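Why Is Cloth Bumpy?

A question for anyone who has ever dried their face

Pick a towel. Any towel will do, although the one on the bathroom floor has probably had enough attention today. Hold it up near your nose and look at it sideways. It isn't flat, is it? It has loops, or little squares, or rows of dots, or puffy bits with dents between them.

Now look at your bedsheet. Much flatter. Look at your raincoat. Flatter still, and a bit smug about it.

So who decided that some cloth should be bumpy, and what are the bumps doing all day?

First, how cloth gets made

Most towels and sheets are woven. Weaving means taking one set of threads and stretching them out side by side like the strings of a very boring harp. These are called the warp. Then another thread goes across them, over one and under the next, over and under, until it reaches the far side. Then it turns around and comes all the way back. That one is called the weft, and it has the more tiring job.

You can try this with strips of paper. If you do, you'll get a checkerboard and a new respect for whoever made your pillowcase. The machine that does the work is called a loom. A person can run one by hand, and people have been doing that for thousands of years. Factory looms go so fast you can't follow the thread with your eyes.

At the Grova mill in Flellthorpe, Jinlong Du looks after the looms that make towels. One of his hand towels has 3000 threads in the warp, and if a single one snaps, the whole loom stops and waits for him. "It's very patient," he told us. "It just sits there with a red light on until I feel bad."

Over one, under one makes plain weave. That's your sheet. It's strong and smooth, and you can put it on a bed without anybody complaining. To get bumps, you have to break the rules a little.

Three ways to make a bump

The first way is loops. On a terry towel, the kind you probably have at home, there are extra warp threads that are left loose on purpose. When the loom pushes the cross threads up tight, the loose ones have nowhere to go, so they pop up in loops. There are usually loops on both sides. Look closely at yours and you may find one that has been pulled out long by a zipper or a cat.

The second way is floats. A float is a thread that skips. It might go over five threads in a row before it bothers to go under again. If you plan your floats carefully, some pull tight and some stay slack, and the cloth puckers into little boxes with raised edges. This is called waffle weave. It looks like a waffle and tastes nothing like one. (Arnulfo Chambi, age seven, has checked.)

The third way is quilting, and it cheats. You take two pieces of ordinary cloth, put something fluffy in the middle, and stitch through all the layers. Wherever the stitches go, the sandwich gets squashed. Wherever they don't, it puffs up. The cloth hasn't changed at all. It's been pinned down in some places and is sulking in the others.
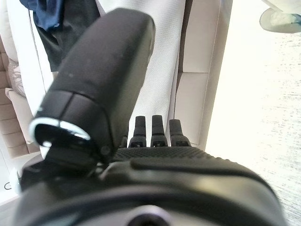
Some bumps are very small. You might see a pattern of tiny dots from across the room and think it's printed on, then touch it and find out that every dot is a place where one thread climbs over another. Your fingertips are good at this. They can feel ridges much thinner than a hair, and they'll often spot a weave before your eyes do.

If you have a white cloth, try looking at it with a light shining from the side. White things are tricky in bright light, and all the little hills and valleys can disappear. A lamp held low makes each bump throw a shadow, and the pattern comes back. Then put the lamp back where you found it before somebody asks.

What the bumps are for

Bumps have two big jobs. One is holding water and the other is holding air.

Let's do water first. Cotton likes water. Each cotton fiber soaks some up, and more water creeps into the thin gaps between the fibers. Water is good at crawling into narrow spaces, even uphill. Scientists call this capillary action, and you can say that at dinner if you'd like everyone to stop talking for a second.

A loop is a lot of thread in a small space. More thread means more cotton touching your wet arm, and more little gaps for the water to crawl into. If you flattened out all the loops in a towel, you'd find a surprising amount of thread had been standing around in there.

Apolline Chauvin's class at Castaño Elementary weighed this. They took a square of plain sheet and a square of terry towel, cut to the same size, dunked them both, and let them drip over a sink until the dripping stopped. The sheet held 33 grams of water. The towel held 246. They also found out that the sink was blocked, but that was a separate investigation.

Now air. Quilted cloth is mostly there to keep air from wandering off. Still air is slow to let heat through, so a layer of it around you keeps your own warmth close by. The fluffy stuff inside a quilt doesn't make any heat. You do that. The quilt takes all the credit.

Waffle weave is a bit of both. The little boxes hold some air when the cloth is dry, and the raised edges give water plenty of places to go when it isn't. It also tends to dry faster than a thick terry towel, as air can get down into the dents. That matters if you're the kind of person who leaves towels in a heap. You know who you are.

Why is my towel crunchy?

Good question. Dry a cotton towel outside on a still day and it may come in stiff enough to stand up by itself. What's going on is that a tiny bit of water stays behind on the fibers, and it sticks them to each other like weak glue. Give the towel a hard shake, or scrunch it up a few times, and the fibers let go. A tumble dryer does the same thing by throwing the towel around so it never gets the chance to settle.

Fabric softener makes cotton feel silky by leaving a thin coating on it. Unfortunately the coating also gets in the water's way. Too much of it and you have a lovely soft towel that pushes the water around your back and doesn't pick it up. So-yul Ban, who runs the Randum Laundry, washes 580 towels on a busy day and doesn't put softener on any of them. Ask her about it only if you have the afternoon free.

Try it yourself: the drop race

You'll need a few different cloths (ask first, and don't use the good ones), a straw or a dropper, and a cup of water.

Lay the cloths flat on a tray.
Put one drop of water on each.
Watch from the side, with your eyes level with the tray.
Write down which drop disappears first and which one just sits there looking round.

Now wash your slowest cotton cloth in warm water with no softener, dry it, and race it again. Brand new towels are often slow at first, and may need a few washes before they get the idea.

Words to keep

Warp: the long threads, stretched tight on the loom.
Weft: the thread that goes across and back.
Float: a place where a thread skips over several others.
Terry: cloth with loops.
Loom: the machine, or wooden frame, that holds everything while you weave.

Written by Catrin Morgan. Next month: where do buttons go?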